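Tirnarlow Two-Arm Table Cell
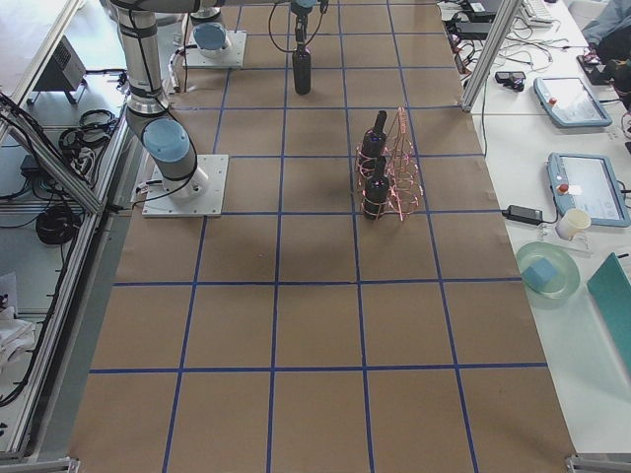
Bottle handling on the taped grid, with the wire rack to the right of center.

The Tirnarlow cell is a ready-to-run table for two small robot arms, sold to labs, training centers and packing lines that want to try a task before paying for a full installation. Both arms bolt to square base plates, so they can be moved when the job changes. The table sits in an aluminum frame with corner brackets.

We ship the surface bare. Most customers cover it with kraft paper and mark it out with tape – cheap to replace, and easy to redraw for a new layout.

What you get
Two arms with black grippers
Two teach pendants, each with an emergency stop
Table frame, base plates and cabling
Setup guide and 7 sample programs, including pick from rack and place on grid

Gripper fingers
The standard fingers suit bottle necks and other narrow round parts. Flat fingers are sold separately. Fingers are rated for 4,000 cycles before inspection and can be changed with a hex key.

Service
Remote support is included for the first 1,000 running hours. A paid check at 600 hours covers cables, joint caps and gripper alignment. Training is run by Sevim Dursun at our Mornby site, or at yours for a travel fee.

Orders placed before December ship with the spare finger set. For a quote, write to Pilar Villalba in sales and include the weight and neck diameter of your part.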